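Print this page | E-mail this page

Lines and rails: how a big road is set out

A big road has many parts, and each one has a job to do.

The surface is often made of asphalt, a dark mixture of small stones and a sticky binder. White lines are painted on top. Broken lines divide one lane from the next. Solid lines mark the edges of the road.

Many big roads are really two roads side by side, one for each direction. The strip of ground in between is called the median. Grass may grow there.

A long metal guardrail may run along the side. It helps to stop a vehicle that leaves the road. Small posts called delineators show drivers where the edge is.

Children must never walk or play beside a big road.

Contact Nelton Schools Road Service | © Nelton Schools Road Service | Back to top

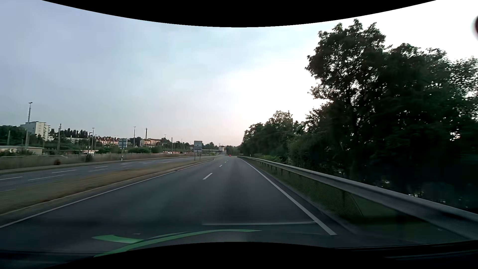 Reading time: 2 minutes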